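Drarncombe Center Adds Drink Bottles to Household Sorting Program

DRARNCOMBE – The Rama Community Center will begin accepting small plastic drink bottles in April as part of its household sorting program, the center's office announced. Residents may bring the bottles to the ground-floor workroom, where sorting tables have been in use for paper and textiles for the past two years.

The change follows a trial in which 109 households kept their drink bottles apart from other plastics and delivered them to the center. Participants returned nearly 400 bottles during the trial. Many were the small, thick-walled kind sold for children's drinks, which had previously gone into general waste because the collection company, Ó Conaill, did not have a separate line for them.

"Families told us they had bags of these bottles at home and no place to take them," said Liam Nic Aodha, the center's program coordinator. "The contractor has agreed to collect them as a separate load, and we are pleased to offer the service on a permanent basis."

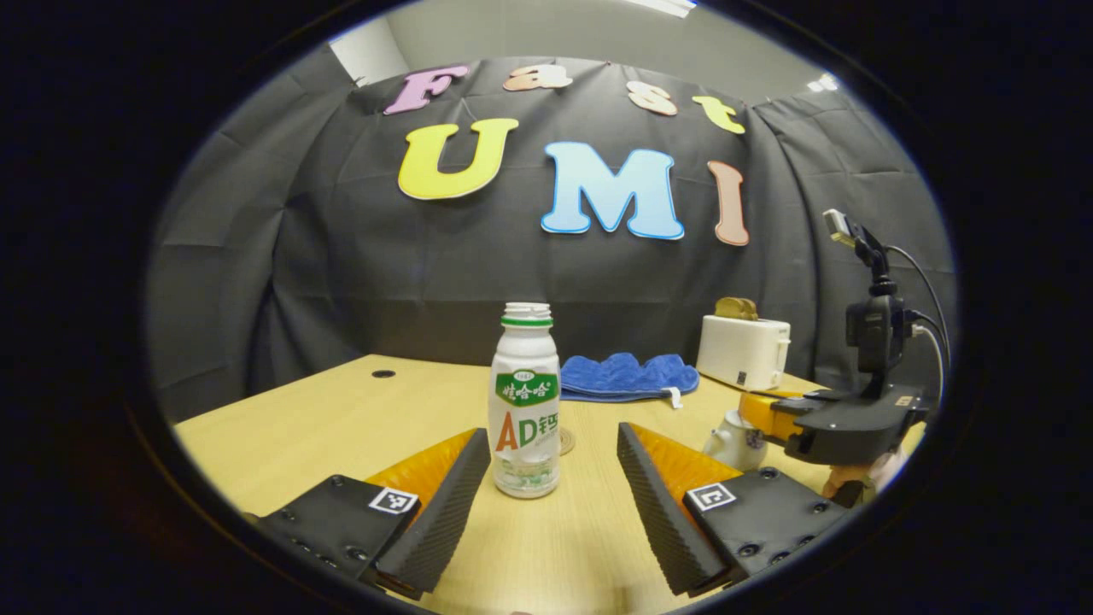 Sorting at the center is done by hand, and residents are asked to do part of the work before they arrive. Caps must be removed and placed in the box by the door. The ring that stays behind on the neck may be left in place, like the thin green one on the white Wahaha bottle, and printed labels do not need to be peeled off. Bottles should be rinsed at home, as the workroom has no sink. Cloths are kept on the tables for wiping up drips and should be left there for the next person.

White and colored bottles will be collected in different bins. White bottles are accepted whatever the language of the label, provided the container itself is plastic. Glass, foil pouches and drink cartons will not be taken at the workroom and should continue to go to the yard behind Porkia Market, where the opening hours remain the same.

The center has set a limit of 100 bottles per household per visit. Groups and schools with larger amounts are asked to contact the office in advance so that a separate delivery time can be arranged. Bottles may not be left outside the building when the workroom is closed.

Funding for the new bins was approved as part of the center's annual equipment budget. The total cost of $606 covers four bins, replacement liners and new signs for the entrance and the hallway. The signs will be printed in several languages. No fee will be charged to residents for using the service.

The workroom will be open for bottle returns from 10 a.m. to 4 p.m. on regular center days. A printed list of accepted items is available at the front desk, and staff will be present at the tables during the first weeks to answer questions. Residents who took part in the trial do not need to register again.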